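Ticket: Heat pump outdoor unit vibrating, noise in kitchen wall
Status: Closed
Opened by: Seul-gi Wang
Assigned to: Sun-ja Byun, Vellcombe Heating & Cooling
Unit: Garetti two-part heat pump, ground mounted

1/26/25 - Customer reports a low hum in the kitchen wall whenever the outdoor unit runs. Started after the last hard freeze. Heating works normally. No error code on the thermostat. Asked customer to check that nothing is leaning on the cabinet and to clear snow from all sides.

Customer reply: Cleared the snow, no change. The hum stops if I push down on the left rear corner of the unit. It is loudest near the sink. 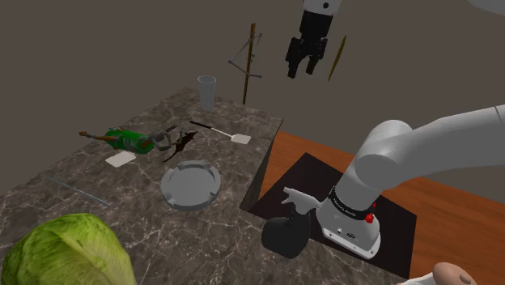 Site visit. Put a level on the pad. It is out by 3/4 inch front to back, with a gap under the left rear foot. The downspout drains right beside the pad and the soil there has washed out. Rubber feet are hard and one is split. The line set is also touching the siding where it enters the wall - that is how the noise gets indoors.

Work done:
Power off at the disconnect.
Lifted left rear corner, packed gravel under the pad, rechecked level.
Replaced all rubber feet with Cleltis isolators.
Added foam sleeve to line set at the wall and resealed the hole.
Ran unit in heat mode for 38 minutes. No hum in kitchen.

Still open for customer: move the downspout outlet away from the pad. Quoted an 11 foot extension, customer will do it.

Customer reply: Quiet for 2 nights now, fine to close.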